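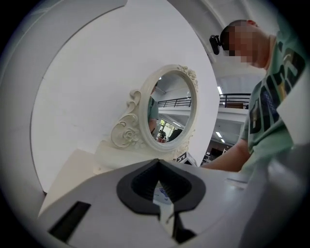

How to clear and wipe down a white vanity (and keep it that way until at least dinner)

Posted June 2, 2018

A white vanity is a beautiful idea somebody had in a showroom. At home it collects powder, toothpaste, foundation thumbprints and a fine grey film that could be lint or could be the ghost of a former hairbrush. I have owned mine for 6 years and have cleaned it properly for perhaps the last two of them. The method below takes me 5 minutes when the mood is good.

What you'll need

A soft cloth, preferably one in a colour you can tell apart from the furniture
A second cloth, dry, for the mirror
Warm water with a drop of dish soap
A cotton swab or an old soft toothbrush
Somewhere to put things that isn't the vanity

Skip the scouring powder. I used it once on a painted top in April and the dull patch is still there to greet me every morning.

Step 1: Take everything off

Everything. Cleaning "around" a compact leaves a perfect clean halo with a perfect dirty disc in the middle, and you will know about it. Move it all to a tray or the bed. This is also the moment to throw out the mascara you bought for a wedding.

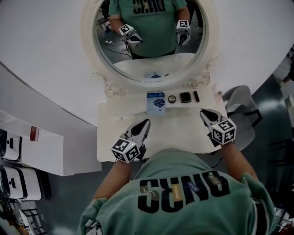
Sort before you wipe. I go by how often a thing gets opened: daily, weekly, and "was on sale." If your collection amounts to a round compact, a square one and a slim black tube lined up under the mirror, congratulations, you may skip ahead and feel superior. The rest of us need a drawer. My weekly things live in a shallow Gill tray, which has survived two moves and one incident with nail polish remover. The sale items go in a Riris pouch at the back, where they can think about what they've done.

Step 2: Do the mirror first

Dust falls down. I cleaned the table first for years and then dusted the mirror all over it, so learn from my wasted youth. If the mirror frame is plain, you're lucky. If it has scrolls and curls, run the dry toothbrush along the grooves, working from the top, then go over it with a barely damp swab. Spray glass cleaner on the cloth and never straight at the glass, or it runs into the carving and sits there being sticky.

Step 3: Clear the basin edge, if you have one

Sheet masks, sample sachets and travel bottles migrate to the sink and stay until their labels go wavy. Pick them up, check the date and be ruthless. 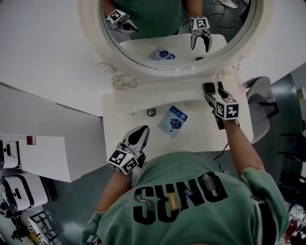
Blueberry mask by the drain: into the drawer with it.

Wipe the basin from the rim inward and finish at the drain. A chrome drain will show every water spot, so give it a rub with the dry cloth at the end. You'll have a good hour of shine.

Step 4: Wipe the top

Dip the cloth, wring it until your wrists complain, and fold it in four. Start at the back and pull toward yourself in long strokes, turning to a fresh side of the cloth when the old one looks guilty. Bunching it up is fine for a stubborn smear of lipstick. 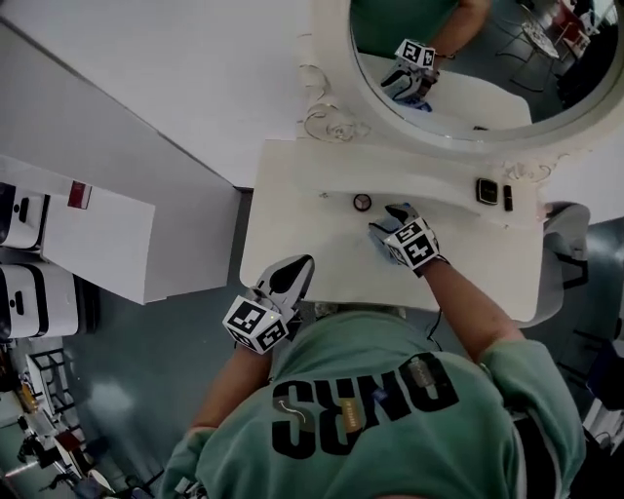

Press and hold for a few seconds before you rub, so the soapy water has time to do the job you were about to do with your elbow. If there's a raised rim along the back, go along it last with a corner of the cloth over your fingertip. Powder loves that seam.

Step 5: Put back less than you took off

Wipe the bottom of each thing before it goes home. I allow myself a single row at the back and leave the front bare for my coffee, which is how the vanity gets its next ring. The cloth goes straight in the wash.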